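**Ticket 1678** — Dishwasher stops with 4 minutes left
**Site:** Lumavico, second-floor shared kitchen
**Unit:** Peltonen built-in, with Tunier water softener upstream
**Opened by:** Kenza Badawi
**Assigned:** Samah Lahlou, Provport maintenance desk
**Opened:** 2026-06-16
**Status:** Closed (see last entry)

---

**Kenza, opening note**

The dishwasher runs the normal cycle right up until the display says 4 minutes. Then it beeps, shows `E9`, and goes quiet with a puddle in the bottom. It will sit at 4 minutes for as long as you let it. I let it sit through an entire lunch.

The manual lists E9 as "Contact service." That is the whole entry. E8 gets a paragraph and a diagram.

Already tried:

- Off at the panel, on again
- Off at the breaker, on again
- Cleaned the filter
- Eco cycle (same error, takes longer to get to it)

Until this is fixed we're washing by hand, and the drying rack has become a political issue.

**Samah, reply 1**

Thanks for trying the breaker, that saves me a message. A few questions:

1. Is the puddle clear or cloudy?
2. Does the drain pump make any noise at the end, or is it silent?
3. Did anything change in April? I have a Tunier softener install logged for your kitchen that month and nothing since.

**Kenza**

1. Cloudy.
2. It hums. A sort of refrigerator-with-a-grudge hum, then a click, then E9.
3. Yes, the softener went in. The dishwasher behaved for weeks afterward, so I hadn't connected the two. 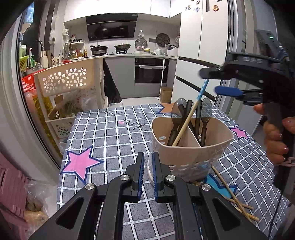 I also ran the rinse-only program this morning with the racks out. It finished without an error, but the puddle was still there, maybe a little smaller. So the machine seems willing to pretend it drained as long as the program is short enough.

**Samah, reply 2**

A hum followed by a click usually means the pump has power and is pushing against something. Could be a blocked impeller, a kinked hose, or a plugged connection at the sink. Please check in this order, with the breaker off:

- Bail out the puddle and lift out the filter cup. Under it there's a gray cover held by one clip. Slide it left. Look for glass, seeds, labels, toothpicks.
- Turn the impeller with a finger. It should move in little jerks. That's the magnet and is normal.
- Follow the drain hose under the sink as far as you can see it.

Don't pull the machine out yet. It's plumbed on a short line and you will have a second ticket.

**Kenza**

Breaker off, puddle bailed. I used a coffee mug and a great deal of patience.

Under the cover: one olive pit and part of a barcode sticker. I was excited about the olive pit. Removed both, put it all back, ran a full cycle. Stopped at 4 minutes. E9. The olive pit was innocent.

Impeller turns in jerks as promised.
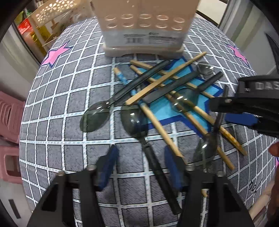

The hose is harder. It goes from the dishwasher into the sink cabinet through a hole at the back, and then the softener is standing in front of the rest of it. I can see the hose go in behind the Tunier and I can see it come out again at the sink drain. What it does in between is its own business.

**Samah, reply 3**

I would like to know its business. Is there room to slide the softener forward a couple of inches? The lines on that model are flexible. Close the bypass valve first.

Also, how full is the salt tank? If someone topped it up recently, the whole thing may have settled back against the wall.

**Kenza**

Bypass closed. Slid it forward. It weighs what I assume a small horse weighs, so yes, it had been topped up.

The drain hose was pinned flat between the softener and the cabinet wall. It has a crease in it you could use as a bookmark. When I let go, it slowly un-creased, but it isn't round anymore and there's a whitish mark along the fold.

Ran a test: drained fine. Ran a full cycle: passed 4 minutes, passed 3, and finished. Small crowd. Scattered applause.

**Samah, reply 4**

That's the fault. Please don't trust that hose for long, it will fold in the same spot again. I've ordered a replacement and a clip to keep it high on the side wall. Parts are $9 plus the visit. For comparison, the manufacturer's quote for "E9, contact service" starts at $400, mostly for someone to contact.

Leave the softener forward until the visit and reopen the bypass.

**Kenza**

Bypass reopened. Hand-washing suspended.

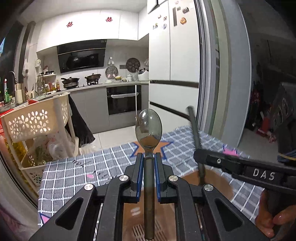
*Gray spoon, held bowl up*

**Samah, closing note**

New drain hose fitted, clipped above the level of the softener. Tunier moved to the left side of the cabinet with a wood block behind it. Two full cycles run, no E9, sump clear after both. Added a line to the site sheet: *check hose clearance after refilling salt.*

Kenza asks that the old hose be kept for the next argument about who filled the tank. It's in the bottom drawer.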